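Barajas teen's coat drive fills shelves at Grotitz Family Pantry
August 27, 2023
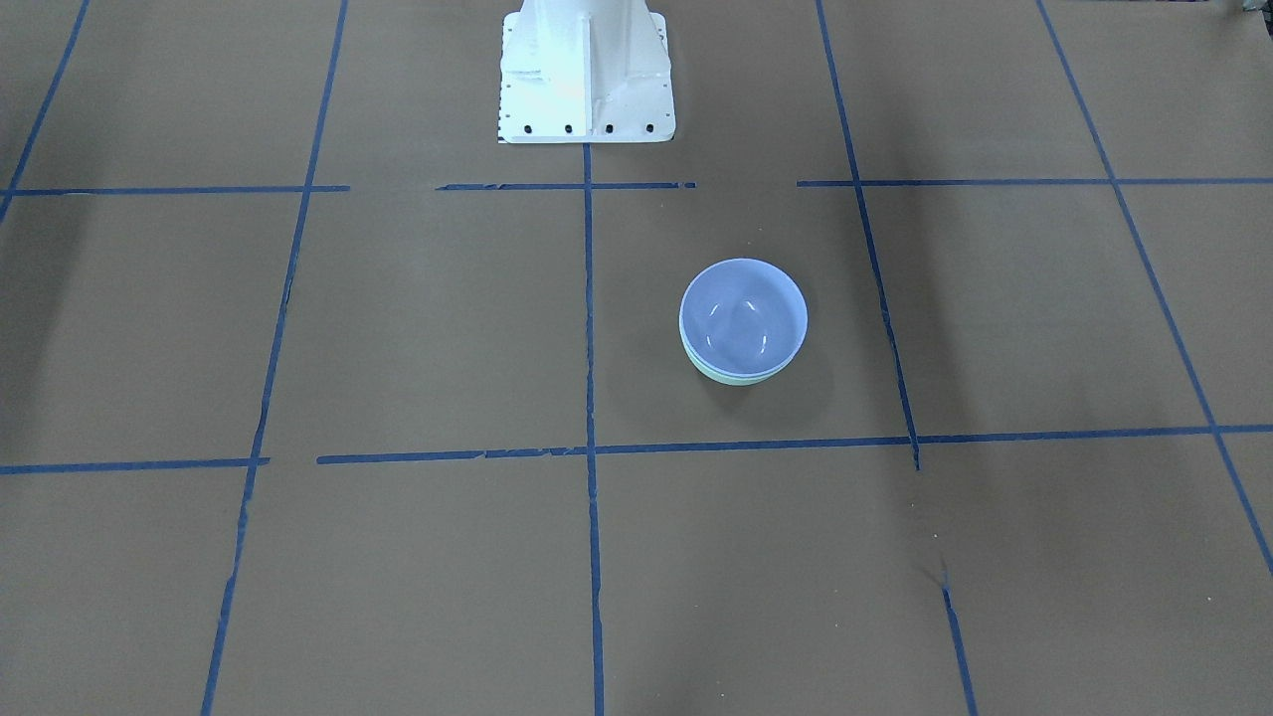
Girl Scout project began with one cold bus stop

A Barajas high school junior collected 1,939 winter coats, hats and pairs of gloves for the Grotitz Family Pantry, a project that also counts toward her Girl Scout Gold Award.

Priya Whitlock, 16, delivered the last of the clothing to the pantry this week with help from her parents and members of her troop. The coats will be handed out to families when the weather turns, pantry director Asabe Oyewole said.

Whitlock said she got the idea in February, when she saw younger children waiting for the school bus in sweatshirts.

"It was 11 degrees that morning," she said. "I had two coats at home that didn't fit me anymore, and I figured other people did too."

She began with collection bins at her school and at Wivska Cleaners on Mill Street. The cleaners agreed to wash any donated coat at no charge, and owner Braulio Gallegos said his staff handled 229 coats in the first two weeks alone.

"We ran them through after closing," Gallegos said. "Some needed a zipper or a few buttons. My sister did those."

Whitlock's original goal was 1,000 items. She passed it in late May, after three area churches and the Jakico Credit Union put out bins of their own, and decided to keep going through the summer.

Storage became a problem. The Whitlocks' garage was full by June, and the family parked in the driveway until a neighbor, Melquiades Quintero, offered the use of an empty bay at his tire shop.

"They told me it was a few boxes," Quintero said. "It was more than a few boxes. But it stayed dry in there and they kept it neat."

The Gold Award is the highest award in Girl Scouting. Whitlock still has to turn in a final report, including a plan for how the drive will continue once she leaves for college. She has asked freshman troop member Uriel Xolalpa to take over the school bins next year, and Gallegos has said the cleaners will take part again.

Oyewole said the pantry usually runs out of children's sizes first. Last winter it had none left by the middle of the season and sent parents to a thrift store across town -- a long trip for families without a car.

"We have racks of them now, from toddler up," she said. "Men's large and extra large is what we could still use."

Families who want a coat do not need to be registered with the pantry, but they should bring the children who need to be fitted. Clean coats, hats and gloves can still be dropped off at the pantry's side door during regular hours. The pantry cannot accept shoes or bedding.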